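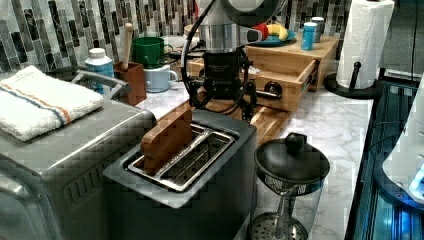
Panya Thepsuriya

The Gikville school board voted Tuesday night to hold off on buying a second robot arm for the culinary and home skills program at Hoani Technical High School, and asked staff to come back in March with a full equipment plan that covers repairs, floor space and the cost of everyday supplies.

The vote leaves the program with the one arm it has used in its practice kitchen since last fall. Students there write and test routines for ordinary counter work. In one of the exercises a wooden block takes the place of a slice of bread in a two-slot toaster, and the arm works above it, next to a toaster oven with a folded towel on top. The mugs, the French press and the paper towels stay out on the marble counter, the way they would in a home.

Wiremu Donnelly, who runs the program, had asked for a second arm, a spare gripper and a three-year service agreement. He told the board that 58 students are signed up for the coming year and that the wait for time at the counter is the biggest complaint he hears.

"A student gets maybe one good try in a class period," Donnelly said. "If the drawer doesn't open, or the block goes in crooked, they write it down and the next person steps up. They can go a week before they try their fix."

Board members did not argue with the need. Most of the discussion was over what the request left out. The quote from Berkora, the dealer that supplied the first arm, covers the arm, its controller and delivery. It does not cover a stand, the electrical work for a second station or training for substitute teachers. Donnelly said he had planned to pay for those out of the department's regular budget, and the district's finance office said that budget would not stretch that far.

The service agreement also drew questions. Berkora offers two levels. Under the cheaper one, the school ships a broken part to the repair shop in Odcombe and waits for it to come back. Under the other, a technician comes to the building and leaves a loaner if the repair takes more than 9 days. The first arm is on the cheaper plan and was out of use twice during the spring term, once for a damaged cable and once for a worn finger joint on the gripper.

The finance office recommended that any new purchase include the on-site plan and that the existing arm be moved to it at the same time. Staff will ask Berkora for a price on both arms together.

Supplies are a smaller item, but they will get their own line for the first time. The program spent $600 last year on things that go on the counter: dishes, cans, utensils, play food, cutting boards and wooden blocks. Donnelly said cups and plates get broken and that he buys most of them at secondhand stores. He would like to keep buying real kitchen goods for most tasks, with toy fruit and blocks used where real food would spoil or leave crumbs.

The kitchen appliances themselves are not part of the request. The toaster and toaster oven came out of the old home economics room, and Donnelly said he does not expect to replace them soon. He did ask for a second organizer box with drawers, saying the one in use is in demand for pulling and closing exercises.

Space may turn out to be the harder problem. The practice kitchen has a single run of counter, and a second arm would have to go either at the far end of it, near the glass-fronted cabinet, or in the room next door. The first choice is cheaper but puts two groups of students close together while both arms are moving. The second would need a new counter and outlets. The facilities department will price both and report on how much clear space has to be kept around each station.

The board did approve one part of the request. It set aside $2,000 for a spare gripper and replacement cables for the current arm, to be ordered before classes start. Donnelly said having those on the shelf would have prevented both of last spring's shutdowns.

He also asked whether the school could lease an arm for the year while the plan is written. Berkora has a lease program, but the shortest term is 12 months, and the finance office said lease payments would not count toward a later purchase. The board took no action on the idea. Staff were told to include it in the March report, along with prices from at least one other dealer.

The practice kitchen will keep its present schedule in the fall. Each class will be split into two groups, with one at the counter and the other working in the computer lab - the same setup the program used this past year. Donnelly said he would open the room after school on two days a week if he can find staff to cover it.

Posted 7/30/24

Search this site Enter keyword Go

Recent items
Board hears first draft of Hoani Technical bus routes
Odcombe Road sidewalk work moves to second phase
Gikville library extends summer hours
Welding shop at Hoani Technical gets new exhaust fans
School meal prices to stay the same this fall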